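Trancombe Hearing and Balance Project
Progress report to the Ekent Fund, covering the period to the end of August

Dear Etelka,

Thank you so much for your patience while we pulled this one together. I know you asked for something a little shorter than last time, and I have tried, but there is a good deal to tell you and most of it is good news, so I hope you will forgive me if I wander a bit.

When the Fund first agreed to support us, the plan was to offer free hearing checks and simple balance assessments to older people in Trancombe and Nadatholm, with follow-up for anyone who needed it. We had set ourselves a target of 150 people for the year. As of the end of August we have seen 182, and the phone is still ringing. A good many of them had never had their ears looked at as adults, apart from the odd course of drops for wax.

Wax, I have to say, has been a bigger part of our work than I ever expected when I wrote the proposal. Of the people seen so far, 40 had enough of it packed in one or both ears to affect the result of the hearing check, and we asked every one of them to have it cleared and come back before we drew any conclusions. Please do let your trustees know that the money set aside under "repeat visits" has been very well used for this reason. Several people had been at their ears with cotton swabs for years, and we have spent many a happy quarter of an hour talking them out of it (some took more talking than others!).

The balance side has been slower to get going. Dr. Gulyás was only able to join us partway through the period, and until then we could do the standing and walking checks but not the head-positioning test for the kind of dizziness that comes on when you roll over in bed. That sort of dizziness is thought to come from tiny crystals in the inner ear that have drifted to where they shouldn't be, and it can often be eased with a set of slow, guided head movements. Since the doctor started, 7 people have been treated this way in our own rooms. I don't want to make large claims from such a small number, but the notes from the follow-up calls are encouraging, and I will send a proper table with the year-end report.

We have also kept up the afternoon get-togethers for people with new hearing aids. They begin at 2:30, there is tea, and people bring their aids and their grumbles along with them.

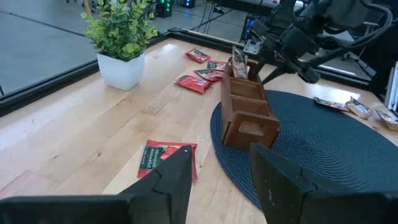
Strawberry Sensation tea.

I had put the get-togethers down in the budget as a small extra, and I would now like to argue for them as a main part of the work. A new hearing aid can be a real trial in the first weeks. Everything sounds tinny, the refrigerator roars, your own chewing is deafening, and it is very tempting to put the thing in a drawer and leave it there. In the group people hear from others who are a month or two further along, and they get help with the fiddly jobs like changing a battery or cleaning the little tube. Two people who had given up on their aids altogether are now wearing them every day, and one of them tells us she is back in her choir.

Now for the things that have not gone so well. The sound booth in Nadatholm was delivered late and then would not fit through the side door, so we lost a good stretch of appointments there while the panels were taken apart and put back together. It is in and working now, though it is still a warm place to sit and we are looking at a quieter fan. We are also behind on our leaflets. The first draft was far too wordy — my fault entirely — and it has gone back to be cut down and set in larger type.

On money, we are slightly under on staff time because of the doctor's later start, and slightly over on travel, as more people than planned have needed a ride. With your agreement I would like to move the one across to cover the other. No change to the total is needed.

Between now and the next report we hope to finish the leaflets, open a second balance clinic in Nadatholm, and begin calling back everyone from the early months for a repeat check. If you or any of your colleagues would like to come and see a clinic, you would be very welcome — just give me a few days' notice so I can find you a parking space.

With warm thanks, as always,

Vaida Petrauskas
Project Manager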